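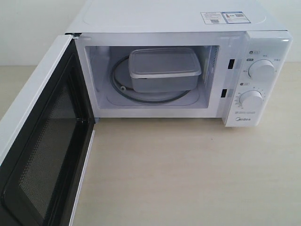 Can you heat food in a microwave oven when the glass plate is not inside?

It is better to wait until the plate is back. The food does not turn in the right way without it, so one side becomes very hot and the other stays cold, and anything that spills goes directly on the floor of the oven.

I received this question two times in one week, from Aivar and then from Lilla, and it gave me the idea for a small page about the microwave corner in our kitchen at Grotevgate. I am not a technician. I only use these ovens every day, and I was the person who cleaned them before the new tenants came in December. Prakash Panicker helped me with the English, but the mistakes which remain are mine.

The kitchen is on the second floor and it is shared by the whole corridor. We cook very little there on working days. Most of us bring home a box of rice or soup, heat it, and eat it at the long table by the window. On Sunday it is different, because Tharun Fernandes makes a big pot of dal and everybody takes a portion for Monday. Then the microwave corner is the most busy place in the house, and I have waited for my turn with a plate in my hand more often than I can remember.

When I arrived I thought that one microwave oven is like another. It is not so. The black one has a shiny front with a dark window, and every finger leaves a mark on it. I wipe it with a soft cloth and a little washing-up liquid, first the window and then the ridges at the side of the window, where the grease likes to stay. A dry cloth afterwards takes away the lines. 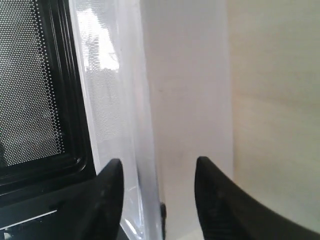 For the ridges I use an old toothbrush, with warm water and very little pressure. Faustine Bailly prefers a cotton bud, and I must say her result is cleaner than mine, but she has more patience also. We don't use a scouring sponge on any part of the door. I did this once on my own oven at home and the scratches are still there, you see them each time the light comes from the side.

The table needs its own few words. It is a pale colour and it shows everything: coffee, turmeric, the ring from a wet cup. Turmeric is the worst. If you wipe it immediately it goes away, but after one night it is yellow for a long time. We bought a bottle of Jolano cleaner for it, and it was good for the coffee and not so good for the turmeric. Bicarbonate of soda mixed with some drops of water did more, left on the spot while I washed my dishes.

Please wipe beside and behind the ovens too, not only in front. Crumbs go there by themselves, and the place close to the wall is easy to forget.

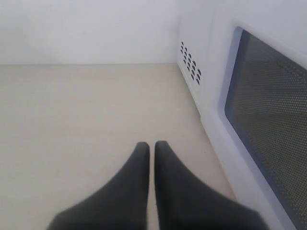 Lilla Bíró keeps a small hand brush on the hook next to the fridge for this work, and you are welcome to take it. Put it back on the same hook, please, with the hairs down. The cloths are in the first drawer. The blue ones are for the floor, so don't use them where we eat.

Now the glass plate, and then I am almost finished. In the white oven, the Midea, the plate stands over a dark ring with little wheels, and in the middle there is a small grey piece like a star which makes the plate turn. All of these belong together. When somebody has washed the plate and puts it back in a hurry, the ring can be a little to one side. Then the plate knocks when it goes round, or it stops, and people write on our kitchen list that the oven is broken. Last autumn we nearly ordered a new one for this reason, and we had already chosen it in the catalogue from Brultby.

So look at the ring first. Lay it flat and push it gently until it is in the centre, then put the plate on top and turn it with your hand.

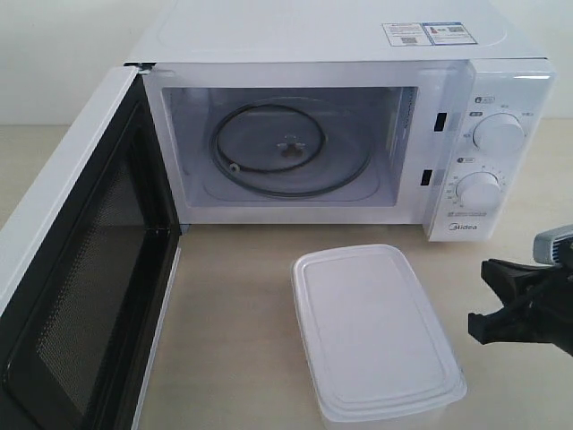 If it moves softly and you hear nothing hard, it is good. If it still knocks, take out the plate again and feel under the ring with a finger, because one grain of rice is enough to disturb a wheel. The plate can go in warm water with the other dishes. Let it become cool before you wash it, and dry the lower side also.

One more thing about the two knobs on the white oven: the upper is for the power and the lower is for the time. Aivar Hunt wants to make a small card with the English words and fix it on the wall. Until the card is ready you can ask at room 564, I am usually there in the evening.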